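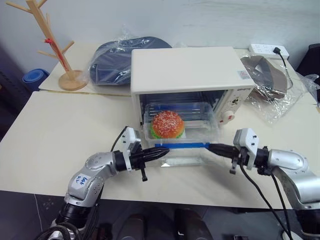 5 min read

Figure 4. The toaster oven task at our bench, with both grippers in front of the clear container. The blue tape marks the container's front edge.

4.2 Swapping the fingers, and then the controller

I said in the last section that the drawer results were a bit dull, and they were. Everything we tried could open a drawer. The oven (Figure 4) is where the finger pads and the two controllers finally started to behave differently, so I'm going to spend rather longer on it.

The job sounds like nothing. There's a toy hamburger in a clear plastic container, the container has to go into the oven far enough to sit on its own, and both arms have to let go without dragging it back out again. Aitana Goicoechea picked the container, and I grumbled at the time because clear plastic is a pain for any camera. She was right to pick it, though. With the opaque tub we'd used in June every setup scored so well that there was nothing left to compare!

The tape is there for the camera's benefit. Without it our head camera kept losing the lower front edge of the container against the pale table, and the policy would close the fingers a little too high or a little too low depending on the mood of the room lights. We ran a small check with the tape off, which I'll come to, but unless I say otherwise every number in this section has the tape on.

We compared two sets of finger pads, which I'll just call the soft pads and the hard pads. The soft ones are the Llorente pads, and they squash a fair bit when they close. The hard ones were cut by Normand Chan in our own workshop and hardly give at all. Both fit the same gripper body, so nothing else on the arm had to change. On top of that we had two controllers: Visia, which follows position targets and doesn't care much what's in the way, and Vidon, which lets the arm yield when it meets resistance. That makes four combinations, and each one was trained on the same 1,215 demonstrations, all recorded by Soledad Pacheco and me with the soft pads fitted. I know, that's a built-in advantage for the soft pads. We talked about recording a second set and ran out of weeks.

Each combination then got 50 trials. We moved the container's starting spot between trials using a printed list of positions, the same list for everybody, and we left the rest of the table as it was, clutter and all. Mehrangiz Zamani scored the runs from video without being told which controller was on. She could probably guess the pads from looking at them, so please treat the scoring as half blind at best.

Now the bit you came for. Taking all the trials together, 156 ended with the container resting in the oven and both grippers clear of it. I had bet on the pads making the bigger difference and I lost that bet, to Soledad, who has not let it drop. Changing from Visia to Vidon helped with either set of pads. Changing pads helped only when Visia was in charge, and even then mostly because the soft pads were doing the yielding that the controller refused to do. Put the hard pads on with Visia and you get the worst of it: one arm arrives a touch early, pushes, and the container twists in the opening until a corner catches on the oven's front frame. After that the other arm carries on with its plan quite happily and makes things worse.

With Vidon the early arm simply waits. You can see it in the force traces, where the first contact shows up as a low hump and then flattens while the second arm catches up. I found those traces oddly nice to look at, and I've put more of them in the appendix than anyone needs.

Letting go was the other trouble spot. The soft pads cling. On a good number of runs the container was in and settled, and then one finger peeled away late and pulled it forward again. Normand suggested opening the two grippers one after the other, with a short pause between them, and we tried that as a scripted ending bolted on after the learned policy. It helped the soft pads and did nothing I could measure for the hard ones. I haven't counted those runs in the totals above, as it didn't seem fair to mix a scripted finish in with the rest.

About cables. Ours hang off the wrists, and when the two grippers point at each other over a small container there's a lot of black cable in a small space. The wrist view suffers for it. Yusri Yeoh went through the failures and tagged 69 where a cable crossed the wrist camera's view of the container edge at some point in the approach. I wouldn't lean on that as a cause, because we never tagged the successes in the same way, and for all I know the cables cross there too. If you're setting up something similar, tie them back further up the arm than we did.

As for the tape-off check, we only did it with the best pairing, soft pads and Vidon, on a short run of starting positions. It was plainly worse. The arms hovered in front of the container, closed on air, backed off and tried again, and a few runs timed out that way with the container never touched. A depth camera might fix this or might not (clear plastic isn't kind to those either). We have a Watero unit on loan and section 6 says what we'd like to do with it.

One last thing on settings. Vidon's stiffness was tuned by hand on the drawer task and carried over without changes, while Visia ran on its stock gains for both. Yusri thinks a patient person could claw back some of the gap by tuning Visia for the oven, and I'm inclined to agree with him. The gains we used are listed next to the force traces in the appendix, so do have a go.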